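### 7.4 Packet slips or drops while held

Applies to the Obura hand unit and to the bench arms at Tivatcombe. Revised November 2018.

Fault 658 is logged as "grip lost." Be wary of that name. The controller writes 658 whenever the finger gap closes faster than it expects, and a packet that only folded between the pads will set it off too. The Fonance release notes say the false reports were fixed in February. We still get them, so treat the code as a hint and go look at the packet.

**Before you start**

- Stop the arm and wait for the status light to go steady.
- Keep your fingers out of the linkage. The arms fold toward the pivots when power comes back, and the soft-close setting does not cover that movement.
- If there is any liquid on the work surface, wipe it up before you handle the pads.

> **Caution:** The stop button in the Wurkano control window is a request sent over the network. It is not an emergency stop. Use the switch on the power supply.

**Procedure**

1. Write down the code and the time. The log keeps only the last 10 entries and a bad run will fill it quickly.
2. Take the packet out by hand. If it won't come free, turn the release screw a quarter turn at a time. Do not pull on a crimped seal.
3. Look at both pads under a good light. Crumbs and sugar dust are the usual cause, whatever the code says. Clean with a dry cloth first, then a damp one, and let the pads dry fully.
4. Press each pad sideways with your thumb. A pad that shifts has come off its backing and must be replaced. Gluing it back has been tried here and lasted one afternoon.
5. Check the pivot screws. They should be snug but the linkage must still swing under its own weight. Overtightening gives you a slow close that looks like a motor fault.
6. Restore power with the fingers empty and run 2 full open-and-close cycles. Listen for clicking.
7. Load a flat packet by its lower half and hold it just clear of the table. Watch the seal, since that is where slipping shows first.
8. Repeat with a soft or puffy bag. If the flat packet holds and the bag does not, the grip force is too low. Go to 7.5.

**Note on the self-test.** The built-in test closes the fingers on nothing and reports "grip OK." It tells you the motor turns. We have had it pass with one pad missing, so don't sign off a repair on that result alone.

**Note on pad life.** The supplier's sheet gives 3000 cycles. Ours wore out well short of that on foil packets, and the sheet doesn't say what was being gripped. Inspect at the start of each shift – the counter won't warn you.

**Two arms on one table**

Park the second arm before you test the first. The software is supposed to keep them apart, but it works from the positions it last recorded. If somebody has moved an arm by hand with the power off, those positions are wrong until it has been homed again. Home one arm at a time, with the other parked and switched off.

If 658 returns after step 8, tag the unit and take it out of use. Do not raise the fault threshold to make the message go away. That was done on one arm, and it went on crushing packets without a single entry in the log.

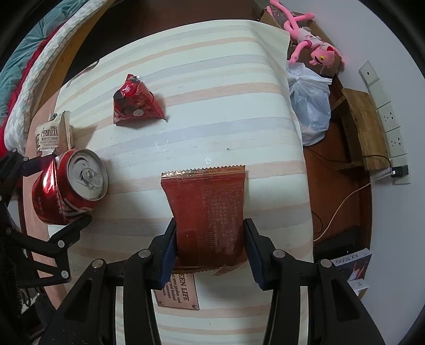 Can I keep working if 658 shows up but the packet is still held?

Stop the arm first and check the pads. If they are clean and firmly attached, and both test packets hold, you can carry on, but write the code down anyway.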